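Week 4 handout: collecting demonstrations for the basket task

Hi everyone! A few notes before you sit down at the arms, as I talked far too fast in the lecture and Éabha Duggan pointed out that my slides skipped half of it.

We're building up a set of examples for a learning system, and it will copy whatever you give it, bad habits included. If you hesitate over an item, it learns to hesitate. If you always pick the carrot first, guess what it'll think the rule is. So mix things up — which item you go for, where you grasp it, how the items are lying when you start.

An episode runs from the moment you press record to the moment both arms are back at rest. Our target for August is 2,830 episodes and we've got 597 on the Prorkora drive so far, so please don't panic if your first few are rubbish. Everyone's are! Mark a fumble as a fumble and keep it. We do want some recoveries in there.

You'll be working with the wrist views and the fixed view together, so get used to checking all of them.
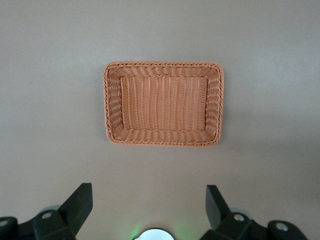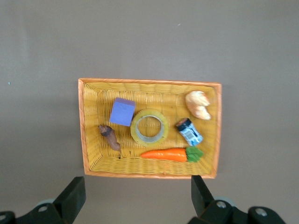
Two wrist views, then the fixed one:
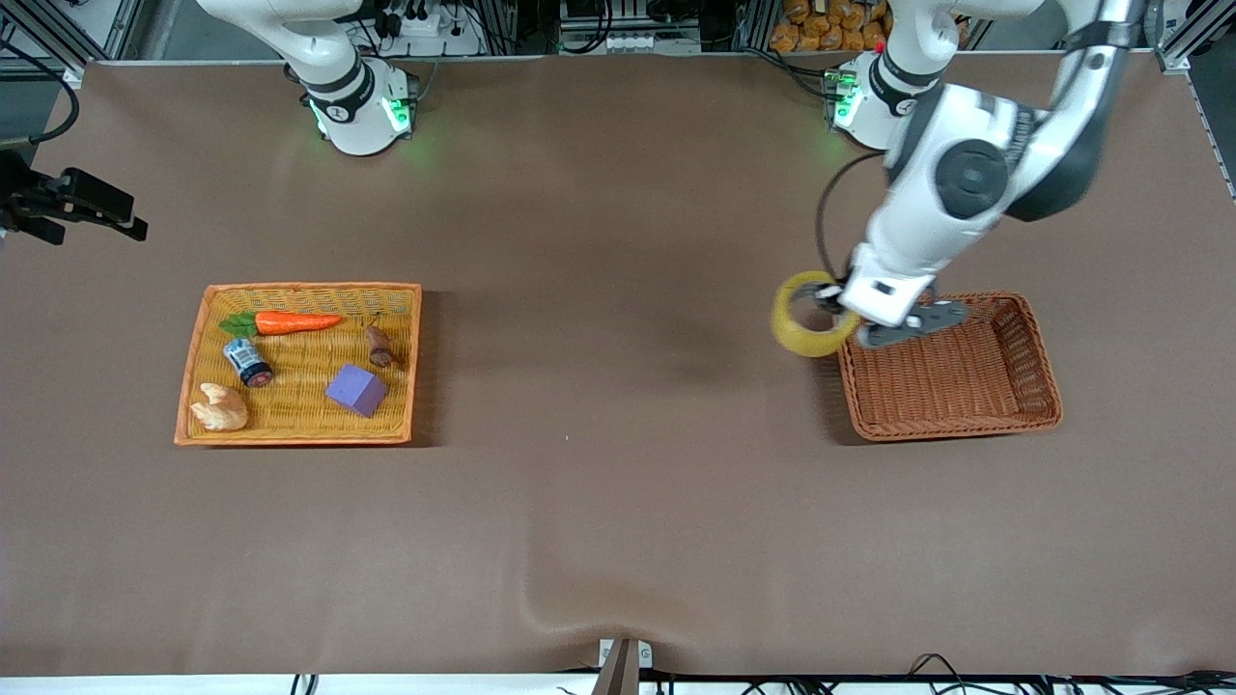 Jae-hoon Moon: Should we throw out an episode if the grasp slips but we get the item on the second go? My group kept ours and Marion's group binned theirs.

Keep it, Jae-hoon, and add the word "regrasp" in the notes column. I'd like Marion's group to do the same from now on (sorry, Marion, I should have said so earlier). The ones to bin are where a view has dropped out or somebody's hand has wandered in.

For your write-up, pick 2 episodes of your own, one tidy and one messy, and tell me in 280 words what a system would learn from each. Plain language is fine. Ya-wen Tu has the login sheet for the drive, and submissions close at 5 pm.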